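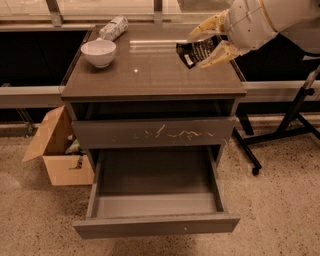 A two-drawer nightstand with a bowl, a white package and a snack bag held above it.

Urkden hotels to drop minibars for "bedside pantry" in August

July 14, 2026

Hotel chain Urkden will take the minibars out of all 17 of its properties in August and put snacks on the nightstand instead, in a change it is selling as a gift to tired travelers. Guests may want to read the price list before saying thank you.

The company calls the new setup a "bedside pantry." Each room will get a small selection of packaged food, a bowl and a printed card with prices. The fridge goes away. Guests who need one, for medicine or baby milk for instance, will have to ask at the front desk, and Urkden has not said how many it will keep on hand.

According to the company's announcement, the old minibars were "noisy, outdated and rarely loved." That may well be so. Few people have ever spoken fondly of a warm can of nuts at airport prices. But the announcement spends four paragraphs on how guests feel and one line on what they will pay, and that line says only that prices will be "in keeping with local options."

The one hotel where the idea has already been tried gives some clue. At the Tiongson, Urkden's 100-room property near the convention center, the card now in rooms lists a small bag of chips at $7 and a carton of juice at $6. A grocery store two blocks away sells similar items for less than half that.

Urkden says the Tiongson trial was a success, and points to a guest survey in which a large majority said they "liked having snacks within reach." The survey had 800 responses. It did not ask whether guests had bought any of the snacks, or whether they missed the fridge. A copy of the questions sent out by the company shows that the only choices offered were "like," "like a lot" and "no opinion."

The chain also makes an environmental claim. Removing the fridges will cut power use, it says, and there is no reason to doubt that a fridge that has been unplugged uses less power than one that hasn't. How much less is harder to pin down. The company would not share its figures, saying they were still being checked. It did confirm that the snacks, supplied by food packager Grusura, will come in single-serve wrappers. Asked what would happen to all that extra packaging, a spokesperson said recycling was "part of the conversation."

Then there is the matter of billing. The old minibars were checked by housekeeping. Under the new system, guests are expected to scan a code on the card and pay through Jirer, a phone app they will need to download first. Anything missing at checkout that was not scanned will be charged to the room, plus a $2 handling fee. Urkden says disputes will be dealt with "quickly and fairly" but has not published a process for doing so.

Room rates will not go down. The company says the space freed up by the fridges will be used for "added guest comfort" - a shelf, in the plans shown so far.

Guests with bookings in August will get an email about the change before they arrive.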